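Skurusstead Folding Set – README

Welcome! Skurusstead is a collection about folding everyday clothes: T-shirts, vests, pyjama tops, school jumpers, the odd stubborn pair of leggings. It grew out of a laundry notebook that Forough Soltani kept at Liltlow, and it has become far more fun to work on than either of us expected. If you like seeing how a floppy thing becomes a tidy parcel (we really do!), you are in the right place.

What's inside

3206 folds in all, each with a short written note. 1048 of them are T-shirts, by far the biggest group and still our favourite. Every fold has an entry in folds.csv with these columns:

garment – plain name, such as tshirt or jumper
pattern – plain, striped, checked, printed, other
fold – rectangle, roll, thirds, file, free
edge – neat, mixed, loose
note – free text, anything from one word to a small essay

The notes are in everyday English. Thierry Collet wrote most of the ones for knitwear and has strong feelings about cuffs, so expect those to be longer.

About stripes

Striped tops get a section to themselves because they are such a pleasure to study. A plain shirt keeps its secrets, but on a stripe every crease shows up as a little bend in the line, and layers that have slid apart give themselves away at the side. Soft knits are the most talkative of the lot. A blue-and-white one folded into a rough rectangle would go down as tshirt, striped, rectangle, and for the edge we would choose mixed: a straight hem at one end, a rumpled side, the care label poking out.

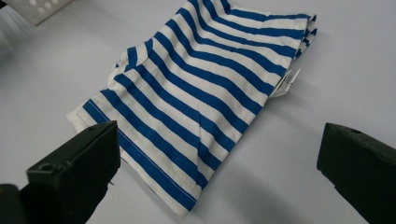 Should a striped T-shirt be folded so that the stripes line up?

Only if you enjoy it. Matching stripes look lovely in a drawer, but the shirt keeps just as well without, and we never mark a fold down for it.

How we use the edge column

Neat means the layers sit flush on all sides. Mixed means at least one side is straight and at least one isn't. Loose is for everything else, including bundles that are holding together mostly by goodwill. Sleeves that bulge a bit don't make a fold loose if the rest is tidy. Please don't read loose as bad – some of the loose ones open out with hardly a wrinkle.

Known gaps

Very few shirts with collars. Baby clothes are missing altogether, and so are socks, which Forough wants to treat as a separate project called Bernen. The roll and file labels were mixed up in the early notes; we went back through them in July, but a few may have slipped past us.

Joining in

Corrections are very welcome, and so are new notes. Keep the spelling British, use lower case in the garment column and leave pattern as other if you can't decide between two. If you know a good fold for hooded tops, please write it up, as ours always end in a lump at the neck.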